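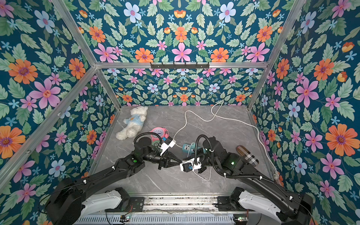

Teal floral on all the walls, grey marble-pattern floor, hook rack on the back bar.

Wallpapering a small booth: is this much pattern a mistake?

skirnau_shed
Posted 19:40

I've been lining an aluminium-framed booth with paper and I've got to the stage where I can't tell if I like it. Big orange flowers, pink ones, pale blue ones, lots of leaves, all on dark teal. The floor is a grey marble pattern with a bit of white veining. The rack with the little hooks is black and sits in the middle of the back crossbar.

The bits on the floor are just what was to hand: teddy, pink alarm clock, teal power strip. I want it for storing and showing small household stuff. Before I order more paper for the outside, does the pattern work or should I strip it and paint?

butterbean297
Posted 19:58

Strip it. Sorry. I don't believe anyone can put things in front of that and expect people to look at the things. The teal power strip nearly matches the background of the paper. If it wasn't on grey I'd struggle to find it.

Skonberg
Posted 20:15

But it is on grey, so what's the problem? The bear is white and it stands out a mile. So does the clock. I wouldn't touch the walls.

What I'd question is the marble. Is that vinyl, tile, a printed sheet? It's the one bit that looks as if it came from a different job.

skirnau_shed
Posted 20:31

Sticky-backed sheet, left over from a bathroom shelf. It wipes down well enough. I did think about carrying the flowers across the floor as well.

Skonberg
Posted 20:33

Please don't.

GintareL
Posted 20:52

I hung paper for a living for a while so I'll be the boring one. The match is better than I expected. The blooms run in columns, orange, pink and blue, and it mirrors from one side to the other. That's a nuisance to get right in a small space where you're turning corners. Did you plan it from the centre of the back wall?

My doubt is the fixing. Paper doesn't like being butted up to bare metal. Unless there's a proper board behind it, the edges next to those bars will lift by February. I've seen it with Butero paste and I've seen it with dearer stuff.

Gintarė Lūse

skirnau_shed
Posted 21:10

Started from the centre, yes. 3 mm board behind all of it and the paper is wrapped round the edges of each panel. No paste against the metal at all.

GintareL
Posted 21:14

Then I'm less worried. Not completely unworried. What's the air like in there? If it's an unheated shed I'd still give it one winter before papering the outside.

oldmossy
Posted 21:26

Am I the only one who thinks a booth for showing things ought to have the things stood up? Bear's on its side, clock's half tipped over. You're asking us to judge the background for a display when there isn't a display. Stand the bear against the back wall, put the clock next to it, and then ask again.

Also what is the little blue thing by the clock? Can't make it out.

butterbean297
Posted 21:35

Standing the bear up makes it worse. Its shirt is light blue and there are pale blue flowers all over the back wall. And there's an orange badge on the shirt, and guess what colour the biggest flowers are. Lying on the grey is the best place for it.

oldmossy
Posted 21:41

It's a white bear. The fur is what you see. I think you've decided you hate the paper and you're working backwards.

butterbean297
Posted 21:44

I do hate the paper, I said so in my first line.

tapsandtiles
Posted 22:03

I had a cupboard done in something similar from Ndung'u and went off it in 5 weeks. Looked lovely with the door shut. Every time I went in for a fuse or a roll of tape I had to hunt for it. My view is that strong pattern suits places where you don't need to find anything.

Hook rack is a good idea though. What's going on it? Light things only I hope, those hooks look small.

skirnau_shed
Posted 22:12

Keys, scissors, maybe a tea towel. Nothing heavy.

Skonberg
Posted 22:20

I'd hang the towel somewhere else or you'll cover the one strip of the back wall people look at.

For what it's worth I don't buy the cupboard comparison. A cupboard is dark. Good light and a plain floor sorts out most of what's being complained about. If the OP wants to test it, cut a bit of plain card to the size of the back panel, prop it in there for a few days and see which one gets missed. Costs nothing.

tapsandtiles
Posted 22:27

Card is a fair shout. I'd go for a mid grey, or a cream if you've got it. White will glare.

GintareL
Posted 22:38

Agree with the card. And whatever you decide, keep a spare roll from the same batch. I have 4000 offcuts in the loft (feels like it) and never the one that matches.

skirnau_shed
Posted 22:49

All right, card goes in tomorrow. I've got a sheet of grey somewhere. I'll stand the bear up too, to keep oldmossy happy. Outside paper is on hold until after the winter.

butterbean297
Posted 22:51

Paint the outside.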